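Department of Transportation History
Course Handout 3: Reading the Records of Small Aircraft Builders

Purpose of this handout

Most aircraft companies of the interwar period were small, short-lived, and poorly documented. Students preparing the November paper will work with company names, type certificates, and lease records that often disagree with one another. This handout sets out the terms used in the course and the order in which sources should be consulted.

1. Company name and company identity

A change of name does not always indicate a change of ownership. The Skondbridge Airplane Company became Skondbridge Aircraft Corporation when it issued new stock; its factory, staff, and designs remained the same. The Plerkley works, by contrast, kept its name through two sales, and the airplanes built under the last owner share no parts with the first series. Students should record the legal name, the trade name, and the location of the works as separate entries.

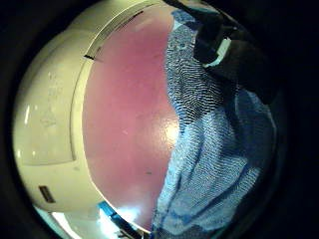

Where a firm operated a flying school or an airfield as well as a factory, the school was frequently registered as a separate business. School records are useful for dating airplanes, as instructors logged each machine by its serial number. They should not be used to establish production totals.

2. Production totals

Three figures are commonly given for any type: airplanes ordered, airplanes completed, and airplanes registered. These are rarely equal. For the Brullach Model 16, the order book lists 1,697 airframes, while the completion ledger stops at around 900. The difference is explained by canceled contracts and by airframes delivered as spare parts. A paper that cites a total must state which of the three figures is meant.

Rebuilt airplanes present a further difficulty. A machine rebuilt after an accident could receive a new serial number, a new registration, or both. Unless the repair record is available, the two entries should be listed separately with a note.

3. Licenses and designers

Licensed production should be listed under the builder, with the license holder named in parentheses. The Du Plessis wing was used by several firms under license, and secondary sources often credit Du Plessis with complete airplanes that the firm did not build. A license to use a wing, a rotor, or a landing gear design does not make the license holder the manufacturer of the aircraft.
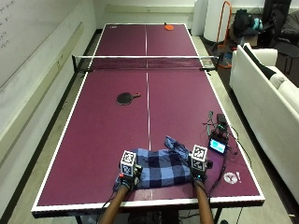
4. Order of sources

Consult sources in the following order:

Factory ledgers and drawings
Registration files
School and airfield logbooks
Trade magazines of the period
Later histories and enthusiast lists

When two sources of the same rank conflict, give both readings and cite each one in full. Do not average figures or select the more convenient date.

5. Requirements for the paper

Each paper must include a table of company names, a statement of the production figure used, and a list of sources arranged as in section 4. Proposals are due October 12, 2026. Late proposals require the written approval of the instructor. Copies of the registration files are held at the department reading room and may not be removed.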